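Puvent water heater keeps dropping to lukewarm mid-shower (my running log)
Opened 10/3/22
Status: mostly solved, see the end

Hi all, longtime reader of this board, first time I've had to open a ticket of my own. I have a Puvent tankless gas heater that went in when we bought the house in Toledo, and it was a dream until this spring. Then in April the shower started going lukewarm a few minutes in, staying that way just long enough to make me yell, and coming back hot like nothing happened. No error on the display at all!

I already called Navine, who did the install, and they were nice but wanted to send somebody out for a fee before they'd talk about anything. So I'm doing the cheap stuff first and writing it all down, partly so whoever picks up this ticket doesn't ask me to turn it off and on again. (I did. Twice.)

What I know so far

It happens in the upstairs shower and the kitchen, so I'm ruling out the shower valve. It's worse when the faucet is only partway open. Full blast, it mostly behaves. The gas stove burns fine the whole time. The set temperature never changes on the panel, I stood there in a towel and watched it while my other half ran the kitchen tap.
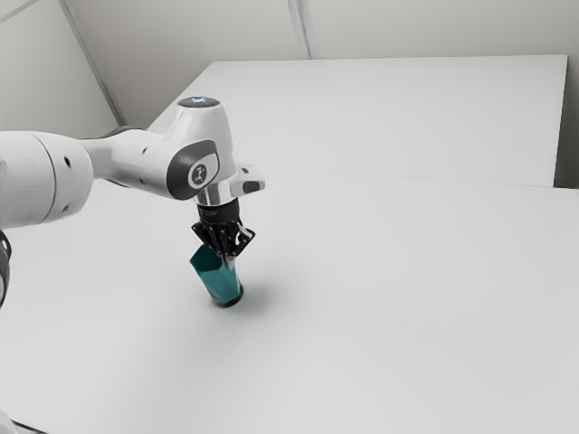 The other thing is that our water here leaves white crust on everything. Kettle, faucets, the glass door. I have never once flushed this heater, and I know, I know. The manual says every year and I found that page only after I'd started complaining.

Try 1: clean the inlet filter

Shut the cold valve, opened the little drain, put a bucket down and unscrewed the filter. It had a good bit of grit in it, kind of like coarse sand. Rinsed it under the tap, went over it with an old toothbrush, put it back. Flow at the kitchen got noticeably stronger, and I was so pleased with myself that I posted about it in the other thread way too early. The cold spell came back that same night.
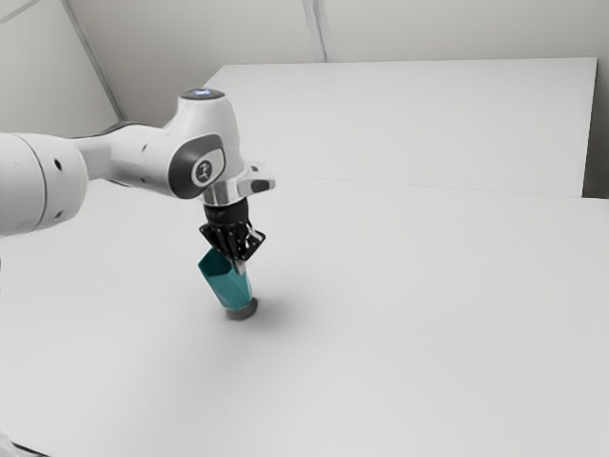 Try 2: flush with vinegar

Bought a small pump and two washer hoses, hooked them up to the service ports and ran white vinegar through for 40 minutes with the power and gas off. It came out cloudy with white flakes floating around in it. Then I rinsed with plain water until the smell was gone, or gone enough. The whole kitchen smelled like pickles until bedtime.

Big improvement! The lukewarm stretches went from every shower to maybe one in four or five. But still there, and still worse at low flow.

Try 3: the flow sensor

A reply on here said to pull up the hidden readings, so I held the button combo and scrolled to the flow number. With the kitchen tap half open it jumped all over the place, then dropped to zero for a second while water was plainly still coming out. That's when the burner cut off. I could hear it click.

I ordered the sensor from Plurkska, part came in 3 days, and the swap was one clip, one plug and a new o-ring. Put a dab of silicone grease on the o-ring, the old one was flat as a pancake.
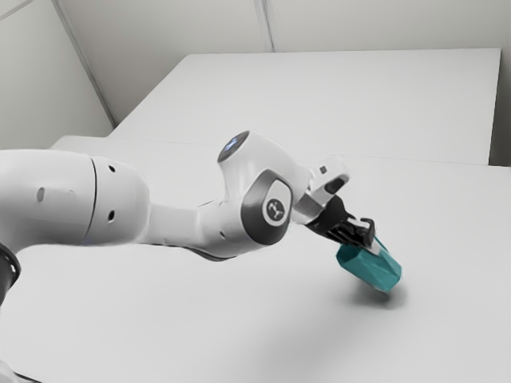 White arm with black gripper, holding a teal piece just above the tabletop.

Where it stands

Every shower since the swap has stayed hot, including two long ones I took purely for science. The flow number sits steady now and only wobbles a hair when somebody opens a second tap. My burner hours counter says 328 since I last reset it, and one guy in the other thread told me his sensor lasted past 2,000, so I do wonder if all that grit chewed mine up early.

Still open: should I put a sediment filter ahead of the heater, and if so, how fine before it starts hurting my pressure upstairs? I'd also like to know if anyone flushes more than once a year with water this hard. Please leave the ticket open until I've heard back on the filter, and thanks to everybody who talked me out of replacing the whole unit.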